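Marble and other polished stone floors: care and stain removal
Kusdale Home Notes — Floors and Surfaces
Last revised 28th March

Marble is mostly calcium carbonate. It reacts with acids, scratches under quartz grit and absorbs liquids at a rate that depends on the finish and the sealer. Most damage seen in houses falls under one of those headings, and the remedy differs for each. Identify the problem first.

Etch or stain

An etch is a dull patch, lighter than the surrounding polish, with no colour of its own. It is surface damage from an acid: lemon juice, vinegar, wine, tomato, some toilet cleaners. Cleaning will not remove it. A stain is darker or coloured and sits within the stone. If both are present (red wine is the usual culprit), draw out the stain first and repolish afterwards.

To tell them apart, look along the floor at a low angle with a torch at the far end. Etches show as a break in the reflection. Stains generally leave the reflection intact.

Routine cleaning

Dry mop daily in hallways and kitchens, twice a week elsewhere. Use an untreated microfibre head. Oiled dust mops leave a film that yellows on pale stone.

Damp mop weekly with a pH-neutral stone cleaner, diluted to the label rate and no stronger. Warm water, two buckets, mop wrung until it no longer drips. Change the rinse water when it goes grey. Buff dry with a towel under a flat mop, particularly in hard water areas where drying spots are a nuisance.

Do not use vinegar, citrus cleaners, bathroom descaler, cream cleansers or steam mops. Methylated spirits on a cloth will lift shoe marks and should be wiped off with clean water.

Vacuums are acceptable with the beater bar switched off. Check the wheels and the underside of the head for embedded grit before each use. The older Potthorpe canister heads have a metal sole plate and should be kept off polished stone altogether.

Poultices for stains

Oil and grease: bicarbonate of soda mixed with water to the consistency of peanut butter. Old cooking oil may need kaolin and acetone instead, with windows open and the pilot light off.

Tea, coffee, fruit, leaf tannin: kaolin or white paper towel with hydrogen peroxide at hairdresser strength. Pale marble only. Peroxide may lighten dark stone.

Rust: a proprietary neutral rust poultice. Many general rust removers contain oxalic or hydrofluoric acid and will etch marble at once.

Wet the stained area with distilled water. Spread the paste 6 mm thick and 20 mm past the edge of the stain. Cover with cling film, tape the edges, and pierce a few small holes. Leave until the paste is fully dry, normally 24 to 48 hours. Lift with a plastic scraper, rinse and dry. Wait another day before judging the result, as damp stone looks darker than it is. Deep oil stains may take four or five applications.

Minor etches

Marble polishing powder (tin oxide type) and a damp felt pad will restore a small etch on a polished floor. Work in circles for two to three minutes, keeping the slurry wet. It does not suit honed finishes. An etch that can be felt with a fingernail needs diamond pads and is better left to a stone restorer.

Sealing

Put a teaspoon of water on the floor and leave it for 15 minutes. If the stone darkens beneath it, reseal. Use a penetrating sealer. Topical coatings scuff, trap moisture and have to be stripped. The Monomari solvent sealer in the 1 L tin covered 40 square metres of polished tile here in one coat; honed stone takes more. Wipe off all excess within ten minutes. Haze left overnight comes off with a little more sealer and a white nylon pad.

Where stone meets timber
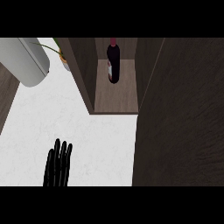

Cabinetry that sits directly on the floor needs separate treatment. Mop water drawn under a kickboard swells the bottom edge of the board, and timber stain can bleed back into pale marble as a brown line that is very hard to poultice out. Stop the wet mop 100 mm short of any cabinet base or panel and finish that strip by hand with a damp cloth.

Check the silicone bead each August, after the heating season. Where it has pulled away, cut it out and replace it with a neutral-cure silicone sold for natural stone. Acetic-cure types, the ones that smell of vinegar, attack the marble and leave a permanent margin.

Furniture polish overspray is slippery on stone. Spray the cloth, well away from the floor, and then wipe the doors. Felt pads under freestanding pieces should be replaced when they flatten. The Mac Giolla screw-on type holds better than adhesive pads on heavy sideboards, but drill a pilot hole first in hardwood legs.

See also: Grout haze; Cork and linoleum; Removing candle wax.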